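Nidosus House, Brundport
Study room working group
Minutes of the meeting of May 17, 2026

1. Minutes of the last meeting
Accepted with one correction. The lamp order in item 4 was placed with Wotora and not with Chae.

2. Desk and shelving unit
The group went through the white unit shelf by shelf. The layout of one long desktop with three tiers above it stays as it is. Moving the central divider was raised again and turned down. The Wotora quote for that work, 1052 including fitting, will be allowed to lapse.

It was noted that the unit is carrying a mixture of study things, soft toys and personal items, and that shelf use does not follow the plan agreed in August. The plan will be rewritten to match how people use the shelves. 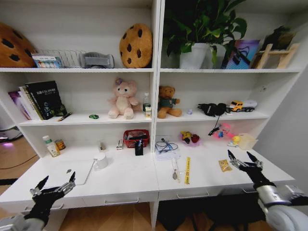 2.1 Top shelf, left. The two cookie cushions remain, one on each side of the rack. The rack is to hold loose papers, one section per subject. The small printed box in front of it may stay if it does not block access. The grey padded item is to be claimed or moved to the lost property drawer.

2.2 Top shelf, right. The plant remains. Watering is to be done at the sink with the pot taken down. The picture frame stays next to it.

2.3 Middle shelf, left. Books are to be kept upright with spines outward. The Python book goes back to the same place after use. The pink bear remains. Drinks are not to be stored on this shelf, and the water bottle is to be moved.

2.4 Middle shelf, right. The headphone cable is not to hang over the shelf edge. A hook will be fitted to the side panel. The bear in the green shirt and the toy truck were discussed at some length. Both stay for the present.

3. Desktop
Agreed: a clear working area 500 mm deep is to be left along the front when the desk is not in use. Bottles and cans go to the kitchen at the end of each session. Mugs likewise. The red basket is to be emptied, sorted and put back against the divider.

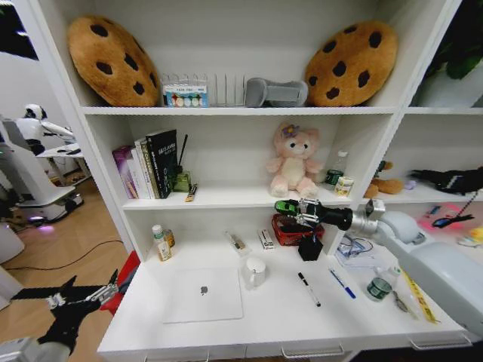

Pens and markers are to be returned to a holder with caps on. A second holder was proposed for the desktop, so that markers are kept apart from pens. Agreed, cost to come from the sundries line.

Devices may be left on the desk only if closed and switched off. Chae has asked for 3000 to replace the chargers in all rooms. The request was deferred until an itemised list is received.

4. Labels
Shelf labels to be printed, 2 per tier, black on white. Position: front edge, left end of each column. No labels on the desktop.

5. Actions
Hook for headphones: to be bought and fitted before the next meeting.
Second pen holder: to be bought.
Red basket: to be sorted.
Revised shelf plan: to be circulated with these minutes.
Itemised charger list: awaited from Chae.

6. Any other business
The door closer is still slow. Reported to the Brundport office.

Next meeting: first week of August, same room.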